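**Friday, bench notes – open day at the Trurkholm workshop**

Back from Trurkholm with sore feet and a pocket full of biscuits, so I'm getting this down before I forget it all. Reijo Saarela walked me through the two-arm bench himself, which was nice of him given the crowd (they'd counted 591 through the door by lunch, according to the sign-in sheet). I'd gone mostly to see the Grimum conveyor and ended up spending nearly the whole arvo at the plug table!

The task is power plugs into a power strip, two arms bolted to the one plate. Sounds dull, I know. But our own go at connectors has been stuck since March and I was keen to see how someone else handles the approach. Reijo reckons the fingers matter more than the software for this one – he's on his 13th set, and he brings each plug in slowly and square to the socket face. He keeps the wrist camera feed up on a monitor beside the bench, and honestly I learnt more from watching that than from the arms.

Things I want to nick:

- cables looped well out wide so the elbows never catch them. Ours are zip-tied tight and we've snapped two
- plain white tabletop, plain grey walls on three sides. Much easier to see what's going on
- one run sheet per bench, taped up where visitors can read it. Theirs was up to run 1011

Asked about the strip shifting when the plug goes in. He said it does creep a bit and they nudge it back between runs. Kiiskinen (the other bench, sorting bolts) was roped off, so no notes there. Maybe next time.

Also had a good yarn about camera placement. He wants to try tilting the wrist one a few degrees so the fingers don't hide the next socket down. Worth a look on our Tester rig too – I'll need the 56 mm bracket, if it's still in the drawer.
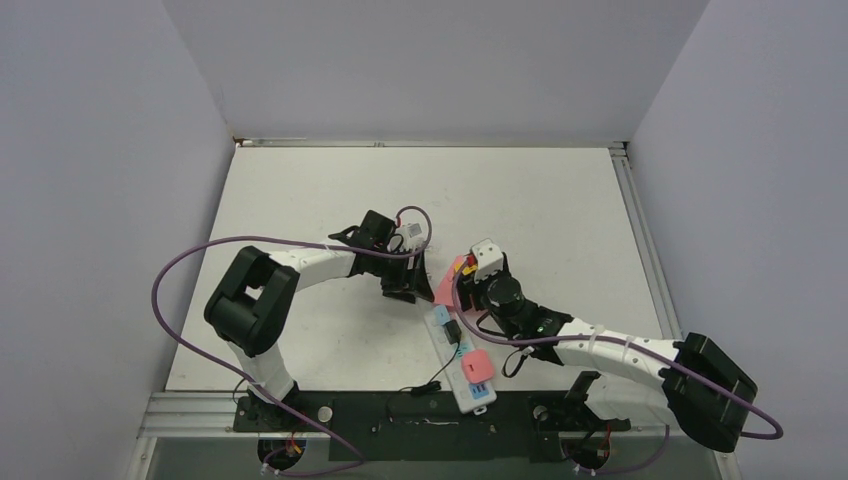
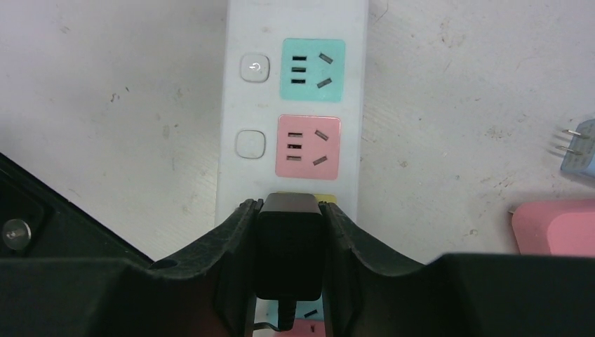

*Plug bench, Trurkholm. Whole table first, then the wrist camera with the black plug at the yellow socket.*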